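# Reset rules for soft packs: how strict are you?

**prikitz_bench** wrote:

OK so we've been arguing about this at our place since September and I want outside opinions before I rewrite the cell sheet again. We run two-arm teleop on grocery stuff, mostly bags. The current sheet (I inherited it, the header still says Monindale rev 3) says every item goes back to a taped position before the next episode. That was fine for boxes. For bags it's driving everyone nuts, and I kinda think it makes the data worse too.

What I'd like to write instead:

- Items start anywhere inside the mat, any rotation, overlaps allowed
- Both grippers parked clear of the goods before you hit record
- Swap any pack with a split seam, no taping it up
- One operator per block of 12 episodes, then switch
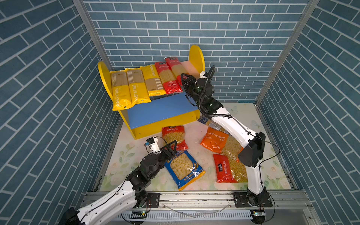

My main problem with the old sheet is that it treats a messy start like an operator mistake. People end up spending longer squaring up the goods than they do driving the arms! And real shelves don't look like that. With the red bag sitting on top of the clear bag of tubes, you've got to decide which one to take first and where to pinch it, and I want those decisions in the recordings. Same deal with the blue shell bag overlapping the red one by the shelf. If I enforce taped positions, all of that is gone.

So who's still using fixed positions for bags, and why?

---

**drekik** wrote:

Me! Fixed positions, and I'd fight for them, at least for the first 100 episodes of a new item set. If everything is random from day one you can't tell whether a bad run is the policy or the layout. We do 100 fixed and then loosen up. Boring but it saved us a lot of head scratching.

Also your last bullet is missing a handover. Who checks the e-stop when operators switch? Ours has to be pressed and released by the new person before they touch the leaders, and they initial it.

---

**palma_cell2** wrote:

I'm with the OP on overlaps, but "anywhere inside the mat" is too loose. Put a keep-out strip along the front rail. You've got cable back there and a piece of clear tube lying across it between the two bases, and a bag that slides into that is gonna get dragged sooner or later. Our rule is nothing starts within a hand's width of the rail, and nothing loose lives on the rail, period.

And write down what happens when both arms want the same pile. We say the arm that's closer has it and the other one backs off until the pack is clear. Took one bent finger to get that into the sheet.

---

**prikitz_bench** wrote:

@palma_cell2 yeah, fair, the tube is on me. Rail strip goes in. I like the hand's width thing because people will remember it. If I put it in millimeters they'd ignore it.

@drekik I had the e-stop check in the start-of-day list only. Moving it to every handover. Not sold on the 100 fixed though. That's most of a Wednesday for us and then we'd never train on those episodes anyway.

---

**drekik** wrote:

You'd use them for eval! Same layout, same order, every time you have a new checkpoint. Otherwise what are you comparing against?

---

**monin_tess** wrote:

Couldn't you two just keep both? We have a small fixed set for eval, only 12 starts, photographed and printed next to the cell, and everything else is random inside the limits. 200 random episodes per item set before anybody's allowed to complain about the policy.

One more for the list: spaghetti. Long stiff packs need their own rule. Ours is grip near the middle, never the end, because the end grip levers the whole pack and the strands snap inside where you can't see it. We shake-test the long ones every Friday and toss anything that rattles wrong.

---

**palma_cell2** wrote:

Hmm, I'd disagree on middle-only. If the packs are lying side by side on a shelf you often can't get a finger down in the middle without shoving the neighbor. We allow end grips for sliding it out, then a regrasp before lifting.

---

**monin_tess** wrote:

Sliding, sure. I meant lifting. I'll fix our wording, somebody here is definitely going to read it the way you did.

---

**prikitz_bench** wrote:

OK, going with the printed 12 for eval, random for the rest, rail strip, e-stop at handover, slide-then-regrasp for the long packs. Still undecided on split seams. Does anyone really throw those out right away, or do you let them finish the block?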